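The Spice Shelf Comes Out of the Dark

For years my spices lived in a drawer, lying on their backs like sardines, and I bought cumin three times in one winter without ever finding the first jar. Then I spent a wet week in February in Skakstead, a harbor town with one good bakery and a very old grocery called Stamatopoulos, and I came home wanting to tear out half my kitchen.

The shop has been selling pepper, mace and dried ginger since 1774, and it smells like it! Behind the counter there's a single long board, raised up to elbow height, and everything the staff reach for all day stands on it in one row. The other 200 or more kinds are in drawers out back. I watched a whole morning of customers come and go, and the hand always went straight to the right jar.

What struck me was how short the row was. We tend to think a serious cook needs every spice in view, but most of us lean on the same handful all year. I wrote mine down when I got home and there were 7. Paprika, cumin, black pepper, turmeric, cinnamon, chili flakes and the dried oregano I put on nearly everything (eggs included).

The trick is height. A low shelf that stands on the counter keeps the small jars off the work surface, and you can still slide a cutting board or a plate under it if the legs are tall enough. Mine is a Tumgate, a plain pine thing I sanded myself, and it took one evening. Keep it well away from the stove, though, and out of direct sun. Heat and light will flatten paprika faster than you'd believe.
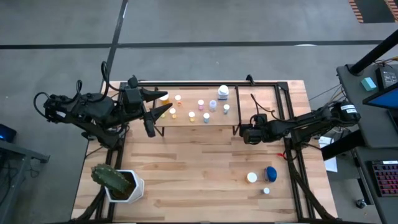
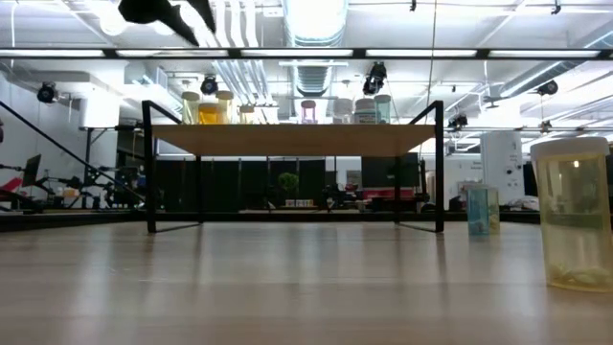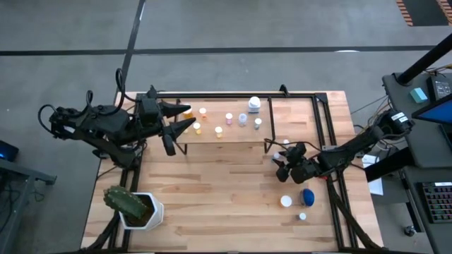

Small containers on a raised board.

What to Put in Them

Buy whole where you can. Cumin seed, peppercorns and coriander keep their punch far longer than anything ground, and a cheap hand grinder from Sisik does the job in seconds. Fill small jars and top them up often from a bag kept in a dark cupboard. I write the month on a strip of tape on the bottom of each jar, and anything that no longer smells of much goes into the next pot of beans, in double the amount.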